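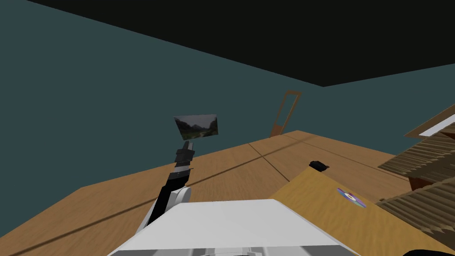 Tips for comparing two grippers before you buy one

Many readers of the workshop pages write to me that they want a small gripper for the bench, and they ask which one is the best. I can not answer this for everybody. But I can tell how to compare two of them in simulation first, on your own computer, so that you spend money only once. I did it this winter with the Bruvo and the Stumik, and I made enough mistakes to fill a page.

Start with the objects. Choose things that you really pick up at home, and keep the same ones for both grippers. Flat things are the hard ones. A compact disc lying on a board looks easy until the fingers arrive from above and there is no edge to take. A photograph is different: once it stands upright between the fingers it is held well, but it can turn a little, so look at it also from the side. If you test only with cubes, every gripper is a good gripper.

Put a board under the small objects. It gives you a second height, and you will see quickly if your height setting is wrong. My first setting was wrong by the thickness of the board and the Bruvo pushed its fingers into it for a whole evening.

Do not tidy the room too much. A frame standing at the back or a stepped wooden thing at the side makes the arm plan its way with more care, and your kitchen or garage is not empty either. 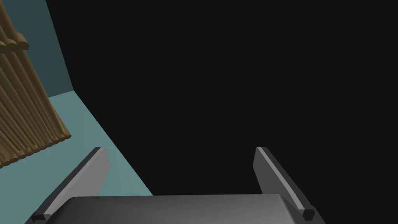 Words and tests by Serpil Gökçe, Workshop Corner

Check the wrist view before anything else. With the gripper open, both fingertips should be in the picture and at the same height. If one is higher, the camera is mounted crooked, or you have typed a minus sign where it does not belong (I did this). Write down the correct numbers on paper and tape it near the screen.

Be careful with dark areas. When a large part of the wrist view is black, the fingers can be pointing at something very near or at a part of the room with no light, and from one view you can not know it. Move the arm back a little, in small steps, and look again. I add one more lamp to the simulated room when this happens often. Grey fingers on a black background are easy to see for us, but the object that should be between them is not there to see at all.

Keep one thing with ribs or round bars in the room. I like a wooden bundle of rods, because it shows you at once if the camera is tilted, and the grooves are a good test for the sharpness of the picture. It is also a nasty object to grip, so leave it for the end.

Opening width. The maker gives you a number, but measure it yourself with the fingers fully open, from pad to pad. Then take away a bit for safety. A jar lid that fits with no space left will be knocked over in half of the tries.

How many tries? I do 12 for each object and each gripper, and I move the object a little between them. With three tries you learn only if you are lucky. Change one thing at a time. If you change the controller gain and the finger pads on the same evening, you will not know on the next morning which one helped you.

About controllers: I used the Jardine one with both grippers. Its standard settings are too quick for thin things. I put the closing speed down to the second lowest step and left it there. Slow closing costs you patience, but it treats paper and card much better.

My own result, for what it is worth. I preferred the Stumik for flat and thin objects and the Bruvo for anything round. The Bruvo closes with more force and its fingers are easier to exchange. For my bench I took the Stumik, and after six weeks I have not wanted to send it back. A reader from Bisthorpe chose the other one for sorting his jars of screws and he is also content.

One last point - save your settings file under a new name after every change. Mine was called "final" for a long time and I lost a good one from January this way.

Related tips
How to mark a drawer so that you find the right screw
Cleaning rubber finger pads without making them slippery
Cheap lamps for the bench: what to look for
Quiet fans for a computer that stands in the workshop
Cutting a straight edge on thin board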